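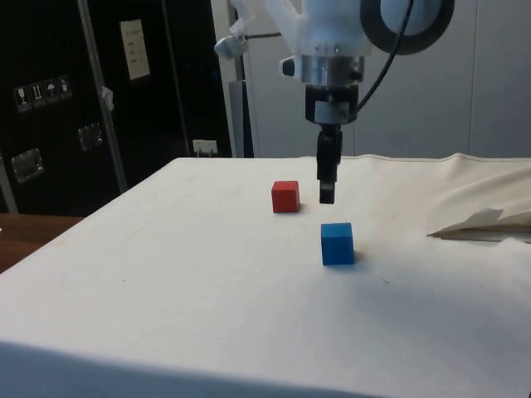

The cloth comes back to the table

Twenty years of bare tabletops. Placemats if company was coming. Then, sometime last spring, people in Kulport started buying tablecloths again, and the shops that still carried them ran out of the big ones first.

I went over on the early ferry to find out why. Didn't get one answer. Got several, most of them over coffee, and a sore shoulder from carrying home eleven pounds of someone's grandmother's linen.

Start at Josley, on the harbor street, two doors up from the bait place. Narrow shop, bad light, everything folded on open shelves to the ceiling. It used to be half curtains. Now the curtains are in the basement and the whole ground floor is for tables. Plain white cotton sells fastest. Cream second. The printed stuff with lemons on it, which the owner ordered heavily in May, sits by the door at half price and has done all summer.

A plain cotton cloth for six costs $81. Linen from the Hafstein mill, same size, $179. The long one, for the kind of table most of us don't own, is $308 and there's a waiting list. A waiting list! For a tablecloth.

What people say when you ask

Noise, for one. I hadn't thought of it. Half the new apartments by the water have hard floors, high ceilings and big windows, and a dinner for eight in one of them sounds like a school cafeteria. Put a heavy cloth down and the plates stop clacking. One customer told me she bought hers for that and nothing else, doesn't even like the look of it.

Then the tables themselves. Lots of people bought cheap ones when they moved, and the tops didn't last. Rings, scratches, a burn from a pot. A cloth is cheaper than a table.

And some of it is just that their mothers had one. A man at the register was buying the exact cream cotton he remembered from Sunday lunches, only he couldn't remember the size of his own table. He called home. No answer. He bought the big one.

The mill

Hafstein is forty minutes inland by bus, past the quarry. The mill sits on the river and you hear it before you see it. It nearly closed twice. For a long stretch it wove hospital sheets and dish towels and not much else, and the wide looms were kept under tarps at the back.

They're uncovered now. The wide ones turn out 900 yards in a good week, less when its cold, because the old building drops below fifty degrees and the yarn starts snapping. There is a plan for new heating. There has been a plan for new heating for a long time, I was told.

Nothing fancy comes off those looms. Plain weave, a hem, sometimes a thin stripe along the border. The weavers prefer it heavy. Light cloth slides, they say, and a cloth that slides gets a glass knocked over on the first night. I was made to hold a corner of both, eyes shut, and yes, you can tell right away.

Most of it ships undyed or lightly bleached. The bright white is done across the river by Deson, the old laundry works, which also does the final wash so nothing shrinks on you later. Ask for it washed. Unwashed linen can lose a couple inches the first time and then your overhang is gone and you'll be annoyed for as long as you own it.

Stains, which everyone asked about

This is what puts people off. Wine, gravy, candle wax, the orange oil off a good stew. I asked the women at Deson's front counter what to do and they all talked at once.

Cold water first. Always. Hot sets it. Salt on wine is fine if it makes you feel better, but blot it before anything, and don't rub. Wax goes in the freezer, then you crack it off and iron what's left through brown paper. Grease wants dish soap, a small drop, worked in from the back, and an hour to sit. Sunlight does more for a yellowed cloth than anything in a bottle. Hang it wet, on a bright day, and be patient.

But the older one of them, arms folded, said people fuss too much. A cloth that gets used is going to be marked. Pale ones especially. You get the little specks, the wrinkles, a faint yellowish smudge down toward one corner that won't shift whatever you do to it, and you put the bread basket over that part. Or leave it. Her own has been on the table so long she couldn't say where half the marks came from.

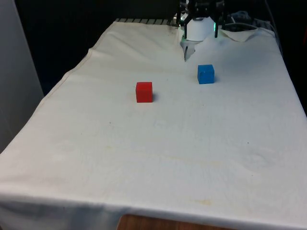 Buying one without regret

Measure the table. Really. Length and width, then add the drop on both sides - eight inches for every day, twelve if you want it to look like an occasion. More than that and it ends up in laps and under chair legs.

Feel the weight. If the shop keeps them in plastic, ask to open one. Josley will. The department store up the hill wouldn't, and I left.

Secondhand is worth the bother. The Saturday market behind the ferry terminal has a table of old linens, most of them a quarter of the new price, some with darning so fine I had to be shown where it was. Hold it up to the light and look for thin spots along the fold lines, thats where they go first. The next one is Sat 5 December, inside the fish hall if it rains.

Skip ironing. Or iron only the top and let the sides hang how they like. Pull it off the line slightly damp, smooth it flat on the table with your hands, and it'll be dry by supper.

Mine's on now. It's two inches too short at the window end.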